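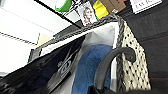
Uzma Warraich owns more baskets than she has closets, and she'd like you to know that she uses every one of them. She has been helping people in Flesville sort out their homes for six years, first as a favor to cousins and then as a real business, and if you give her half a chance she'll talk about baskets until your coffee is cold. Her favorite kind is big, woven and lined: a thick braided rim in charcoal and black, cream sides with little black spots, white fabric on the inside and something soft and blue folded at the bottom. "Look at that rim!" she told me. "You can grab it anywhere. And the liner means your nice sweater never touches the weave. I could hug whoever came up with liners."

We met at her place on Illby Street on a rainy morning in July. She had the kettle on and three baskets lined up along the hallway before I had my shoes off.

Her first one came from her grandmother, who kept onions in it. "It smelled like onions for years," she says. "I put my school scarves in there and I smelled like onions too. I didn't care, I loved that thing." It finally split down one side when she moved out, and she kept the handle. It hangs on a nail by the back door.

What she likes about a big open basket is how little it asks of people. "A drawer, you have to fold things right. A box with a lid, you have to take the lid off, and then where does the lid go? On the floor, and now you've got a lid on the floor." She is quite serious about lids. Most of the families she works with have small kids or long shifts, sometimes both, and a basket is the one thing everybody in the house will use without being told.

Size matters to her a lot more than looks, though she's picky about looks too. She wants it wide enough to see the bottom. Twenty-one inches across is where she starts for blankets and towels, and she keeps a tape measure in her coat pocket for exactly this. Anything narrow and deep turns into a well, she says, and the things at the bottom stay there until somebody moves.

The folding comes next. Uzma folds towels in thirds and then in half, with the fat edge up, and stands them side by side if there are enough of them to hold each other upright. If there are only one or two she lays them flat. "Two towels standing up just fall over and look sad," she says. Denim goes at the bottom, knits on top. Anything that sheds gets its own basket (she has a mohair throw she calls "the cat," and it lives alone).

I asked about bags, because everyone I know has a basket with a shopping bag stuffed in beside it. She laughed for a good while. "Oh, the bag! There's always a bag." Her own rule is that a bag can stay for one night. After that it gets unpacked, flattened and put with the others under the sink. Her husband, Babar Mirani, called out from the kitchen that there had been one next to the sofa since spring. She said that one was returns, and returns are different.

Babar is the reason she started washing liners on a schedule. He keeps his running things in a basket by the front door, and after one very hot summer she took the liner out and, in her words, "had a moment." Now they all come out on the first of the month. Cold water, a gentle cycle, and then she puts them back in while they're still a tiny bit damp so the creases pull out against the sides. The woven part gets the soft brush on the vacuum and, if it needs it, a cloth that's been wrung out hard. She never soaks them. She did that once with a basket from Talpur, the home store that used to be next to the post office, and it dried in the shape of a boat.

These days she runs a Saturday-style swap out of her garage every few weeks, where neighbors bring baskets they're tired of and take home somebody else's. The last one had 82 baskets on the driveway, and she can still tell you who took which. A retired bus driver went home with four for his yarn. Two sisters argued very politely over a round one with leather handles and ended up sharing it, one month each.

Before I left she made me describe my hall closet. I did my best. She asked how wide the shelf was, and I didn't know, so she handed me the tape measure and told me to bring it back.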